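Practical Robotics, Unit 4: Teaching by Remote Control

Students work in pairs at the Batine station. One moves the simulated robot with the hand controllers and the other keeps the log. The Longo set holds 486 recorded runs, of which 252 are cleared for class use.
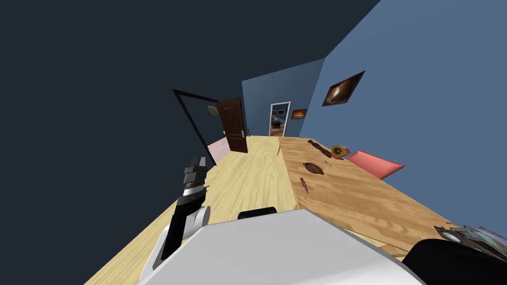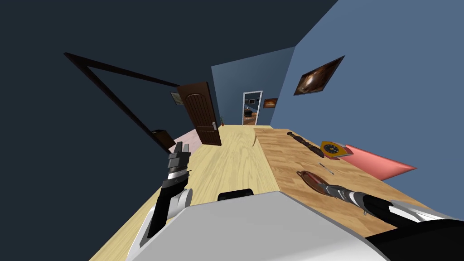
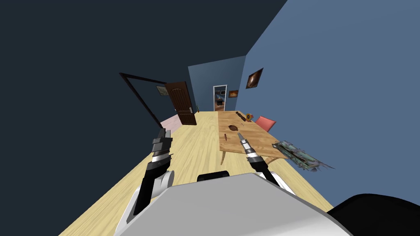
The log is assessed on whether each run can be repeated by another pair. Entries must state which arm was moved and the object it was meant to reach. Where a gripper tip is close to the tabletop, as the right one is in the last view, the entry must also give its height. Runs without a start position will be returned unmarked. Completed logs are to be saved in the Ponico folder before the April review.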